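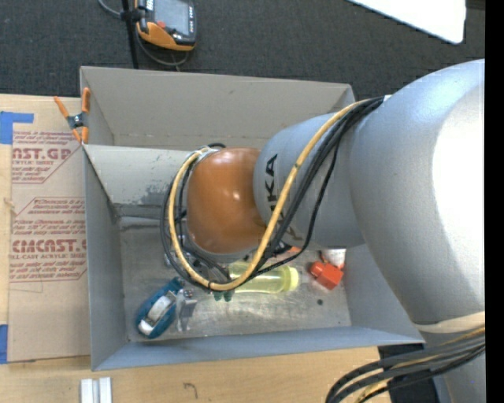
引っ越しのたびに思うのだが、「その他」と書いた箱ほど正直な家計簿はない。台所、本、冬物と立派に名乗る箱は、開ける前から中身の見当がつく。問題は、蓋も閉めずに木のテーブルへ置いた灰色の段ボール箱のような、名乗りそびれた連中である。上から手を突っ込むまで、何をつかむことになるのか持ち主にもわからない。私の場合、前回は使い道不明の鍵が6本出てきた。どこの扉も開かないのに、捨てる勇気だけがない。

世の片づけ本は、ときめかないものは手放せと言う。鍵にときめいたことなど一度もないが、手放した翌日に開かずの扉が現れる気がしてならない。友人のピラール・ヤニェスは、2年触らなかったものは捨てると決めている。おかげで彼女の部屋は美しく、そして缶切りがない。桃缶を抱えてうちへ来るのは決まって彼女のほうである。

5月にまた越すことになり、業者の見積もりを取ったら、段ボールは約242箱と言われた。独り身の荷物としてはどうかと思う数字だが、担当者は顔色ひとつ変えず、「その他、は何箱ほどになりますか」と聞いた。玄人である。私は少なめに申告した。体重と同じ要領だ。

分類できないものを抱えるのは、だらしなさの証拠だと言われればその通りだろう。ただ、全部に名札のついた暮らしというのも、どこか役所の窓口めいて落ち着かない。鍵の6本は今度も連れていくつもりで、新聞紙に包んで箱の底に入れてある。缶切りは別の箱にした。どの箱だったかは、ピラールが桃缶を持ってきたときに考える。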